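From: Getachew Kumsa
To: Shared Equipment List
Date: May 7, 2025
Subject: Re: Indomden two-arm kit – evaluation terms

Dear colleagues,

Thank you to those who sent questions following the first notice. I am replying to the list as a whole, as several departments asked the same things. The message from Yen-ting Mok at Bralldale is quoted in part, with our answers after each section.

> On behalf of Bralldale, I would ask for clarification on three points
> before we sign up for a trial place. First, does the evaluation price
> cover both arms and the multi-fingered hand, or is the hand charged
> separately?

The evaluation price covers both arms, the hand, the controller and the Eren software license. The loan period is 45 days from delivery. Replacement fingertips are charged at cost, and each site receives one spare set at no charge. Mounting hardware is supplied for floor stands only. Sites that wish to fix the arms to a bench should write to us first.

> Second, the product sheet shows only blocks and test cylinders. Our
> group works with ordinary household goods, and we need to know whether
> the kit has been tried on cups, bowls and similar items.

Household goods are part of the standard task set. The current set has 114 tasks, most of them done on a tabletop with a plain mat. Bowls are included in more than one size, as reaching over a rim asks more of the fingers than closing on a block does.

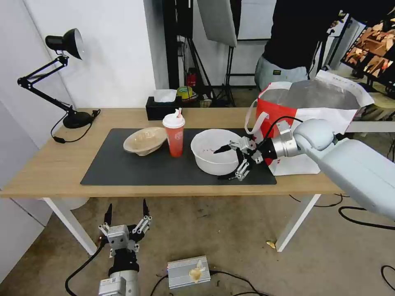

Tabletop work with the Indomden kit: right hand at the white bowl, with a cup and a second bowl on the mat.

Sites may add their own items to the task set. We ask only that each new item be entered in the log with its weight and its widest measurement, so that results from one site can be compared with those from another. Glass and open liquids are excluded under the terms of the loan.

> Third, we would like to know how the kit compares with the Rowbotham
> unit that was circulated last year, as some of our staff are already
> trained on it. If retraining is needed, we must plan for it before
> August.

The two products are different in purpose, and we do not intend to publish a ranking. The Rowbotham unit is easier to set up and needs less floor space. The Indomden kit offers finer finger control and a longer recording time per session – this was the main request in the last survey, to which 157 members replied. Staff trained on the Rowbotham unit will still need the short course for the new controller. Places on the course are free to trial sites and may be booked through this office.

Two weaknesses should be noted by any site considering purchase. The cables require careful routing, and the printed guide says too little on the subject. The calibration step must also be repeated after the arms are moved, even within the same room. Both matters have been raised with the supplier, and a revised guide has been promised.

Requests for a trial place should be sent to me directly, with the name of a responsible staff member and the delivery address. Please do not reply to the full list with booking details. Sites that have already returned the form need take no further action.

Sincerely,

Getachew Kumsa
Equipment Evaluation Office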